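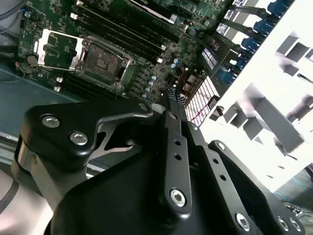

Prillgate support desk – Galleries and live programme
Ticket: Sound in the Van Beek Room cuts out during live performances
Status: Resolved, left open for comments
Category: Show control / Trasis
Affects: the recorded voices, the live version of the same work, and the seminar that follows it

Original report

The piece in the Van Beek Room has eight loudspeakers and two projectors. On ordinary days it runs from opening to closing without any trouble and sounds glorious. On live days, when the dancers come in and perform with the recorded voices, the voices fade away partway through and don't come back until the next loop. The projections carry on as normal. The dancers have been brilliant about it and simply kept going in silence, and a lot of visitors have assumed it was part of the work. It is not part of the work! The artist's score asks for the voices to be there right to the end.

It has happened at both live showings in February. We have a third coming up with the practice seminar straight afterwards, so we would love to have this fixed before then.

What we would like: voices all the way through, and no changes to the levels, please. Those were set with the artist in the room and took a whole evening.

First reply from the desk

Thanks for such a clear report, it really helps. Could you tell us whether the voices stop dead or fade? And does it happen at the same point in the piece or at the same time on the clock? Please don't restart Trasis in the meantime, as we'd like to keep the log from the last live day.

Reply from front of house

They fade, quite gently. At first we would all have said it was the same point in the piece, just after the dancers sit down along the long wall. But we went back to the attendants' notes, and the first showing started late that day because of a coach party from Pisden. The fade was at 2.30 pm both times. So it's the clock. We felt very pleased with ourselves for spotting that.
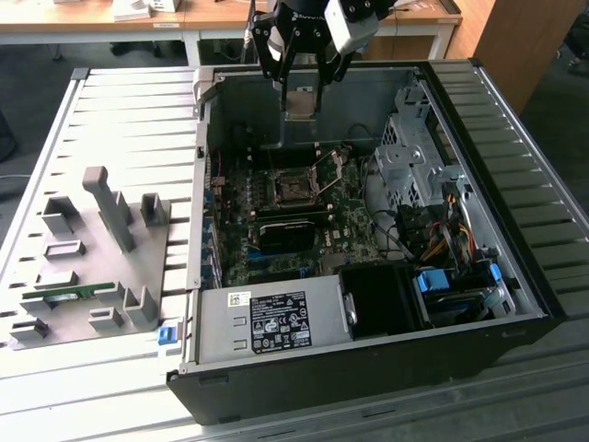
Posted by: prillgate_gallerysystems

Picking this one up now, and I have to say it's a lovely puzzle. I spent the morning in the Van Beek Room before opening and another hour there after closing, so this is going to be long. I'm putting everything in, including the wrong turnings, for whoever gets the next one.

Wrong turning: the amplifiers. My first thought was heat. A live day brings a crowd, the room warms up, an amplifier protects itself and shuts down. But a protection cut is sudden, and you told us it fades. I ran the voices at full show level all morning with the cupboard door shut and had no dropouts at all. Amplifiers cleared.

Wrong turning: the radio packs. On live days the dancers wear packs so that their breathing and footsteps can be mixed in with the recording. I wondered if the mixer was ducking the voices under the live microphones, which would give you just the sort of soft fade you describe. Ducking is switched off on every channel and has been since the install. I stamped up and down beside the long wall with a pack on for a good while and the voices didn't dip once. (Great fun, by the way. The floor in there has a wonderful sound.)

Right turning: the Trasis log. Once I stopped looking at the equipment and read the log for the last live day, it was there in plain words. At 2.30 pm Trasis received an instruction to run the cue called "quiet room". That cue takes the voices down over a slow count and holds them down until the loop starts again. It doesn't touch the projectors. It matches your report perfectly.

So who sent it? The answer is our own bookings calendar. When the calendar was linked to Trasis, the idea was a good one: if somebody books a relaxed session, the loud galleries turn themselves down without anyone having to remember. Trasis looks through the booking titles for the word "quiet", then runs the cue in whichever room is booked. The seminar organisers, quite reasonably, had put in a set-up slot before the seminar under the title "Chairs in, quiet please, performance on". The slot starts at 2.30 pm on live days, in the Van Beek Room. Trasis saw the word and did as it was told. I laughed out loud when I found it.

What I have changed

The cue no longer listens to the title of a booking. There is now a tick box on the booking form marked "Relaxed session", and only that box will run "quiet room". I've gone through the bookings already in the calendar and ticked it for all the real relaxed sessions, so nothing will be lost there.

I have also put a lock on the cue while the live version is running. If someone does tick the box by accident, Trasis will wait for the live version to finish and then turn things down.

Speaker levels are exactly as they were. I compared the stored settings before and after, and they match line for line.

How I tested it

I made a dummy booking with the old title, in the same room, and ran the live version across the start time. The voices stayed up to the end. Then I ticked the box and ran it again, and the lock held. Then I let the ordinary loop play with the box ticked, and down went the voices as they should. I'd still like somebody with better ears than mine to sit through a full run with the dancers.

A question for the programme team

Would you like a note about this kept with the papers for the work? I think it would be worth having. More than 1000 people came through on the two live days, and some of them will have written about a silent ending that the artist never asked for. Anyone looking at the comment cards later on may be very puzzled. I can supply the log with the two fades marked if that's useful.

Reply from the programme team

Yes please to the log! We would love it for the file. The seminar is on how live works change once a museum is looking after them, so we have asked the artist if we can talk about the silent ending on the day. The artist was delighted and wants to hear what the dancers made of it. The set-up slot has been renamed "Chairs in" to be on the safe side.

Reply from front of house

Third live showing done. Voices all the way through, and it was beautiful. One of the attendants sat at the far end of the room with the score and followed it to the last line, and everything came in where it should. The room was full and people stayed put for a good while after the loop ended.

One small thing: the tick box on the booking form is below the catering section, and we had to scroll to find it. Could it move up next to the room name?

Posted by: prillgate_gallerysystems

Wonderful news, thank you for sitting through it so carefully. The tick box is now directly under the room name. The marked-up log is in the shared folder for the work, with a short note on how to read it. I'm setting this to resolved, but comments stay open until the show comes down, so do add to it here if the voices so much as wobble.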